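Sea creature sorting set from Iltanar - quick review

Posted April 21, 2019

Bought this a month ago, start of March, been meaning to write it up and keep not doing it. So quick one before dinner.

What it is: little plastic sea creatures, sold under the Drorkix name by Iltanar, for sorting and scooping and counting games. Mine cost $13 for the creatures on their own. Tray and buckets not included, which the listing sort of mentions if you scroll far enough. I already had a tray. Grabbed buckets separately.

The creatures first. Small, plastic, bright. Greens and pinky purples in my lot. The octopus is the favourite by a mile, everyone goes for it first and the rest get left behind. Colour is solid, hasn't rubbed off on mine after a fair few rounds in the sink. Feet-on-the-floor warning though: they are horrible to stand on. Ask my heel.

Size is the thing to think about. Small enough that I wouldn't put them in front of a toddler who still mouths everything. The packaging says 3+ somewhere on the back in tiny print. I'd listen to it.

The tray. Can't praise a shallow tray enough. Mine's blue, low sides, a rim you can get your fingers under. Tried the game straight on the table first and they went everywhere, under the fridge, behind the heater. Tray fixed it. Low sides also mean small hands get in without tipping the lot.

Buckets are the cheap little ones, lime green and bright pink. Green creatures in green, pink in pink, done. Purple ones cause arguements. Are they pink? House rule is yes. Buckets stay up fine by themselves but they're light, one good elbow and over they go.

Also added a clear measuring cup from the kitchen drawer. Best thing in the whole set up and it wasn't even bought for it. You can see what's in the bottom without lifting it, and the handle makes it the easiest one to pour back from.

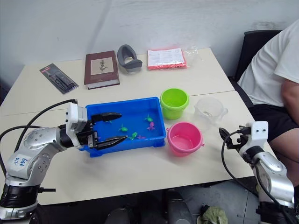 Hilel: we have the same creatures and the pink bucket idea didn't last a week here, ours just wanted to tip everything into one and start again. What did work was calling out a colour and they fish that one out. Also do you find they fade in the sun? Ours lived on the back deck all summer and the greens went a bit chalky.

Good question, haven't left mine outside so can't say. Will keep them off the deck now! The calling out game is a good one, tried it since and it goes for longer than straight sorting.

Right, the rest of it.

Cleaning - warm water, dish soap, old toothbrush for the octopus because gunk gets in round the arms. Top rack of the dishwasher was fine once, didn't push my luck again. Dry them properly before they go back in a bag or they get a smell.

Storage - the bag they came in is rubbish. Split the first week. I use an old ice cream tub. A zip bag would be fine too. Iltanar really should do better here, even a drawstring thing.

Table - wipe-down top if you've got one. White is great for this, you spot a green one straight away, and crumbs too unfortunately. Push it against a wall so you've only got three sides for things to roll off. We keep the books and whatever else is out shoved along the back and play at the front.

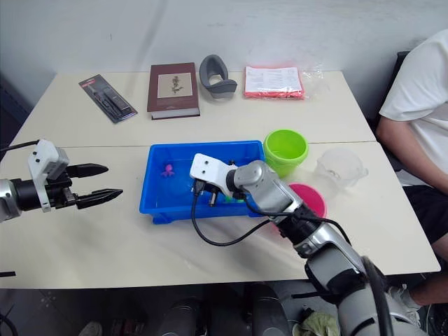 Value. For $13 it's fair. There's a bigger tub from the same mob, 200 pieces for $70, and I really don't think you need it. More to pick up, same game. If you're buying for a kinder or daycare room then maybe. For home get the small one and spend the difference on a decent tray.

Niggles, in no order. Bag, already said. Colours are pot luck, you can't choose, so sorting can come out lopsided. Seams on 2 of mine were a bit sharp underneath, took a nail file to them and they were fine after. Delivery slow but it did turn up.

Would I buy again, yep, would even get a second lot as a present. Four stars, would be five with a proper bag. If anyone knows wether they do a set that's all octopuses, let me know in the comments, I'd have that tomorrow.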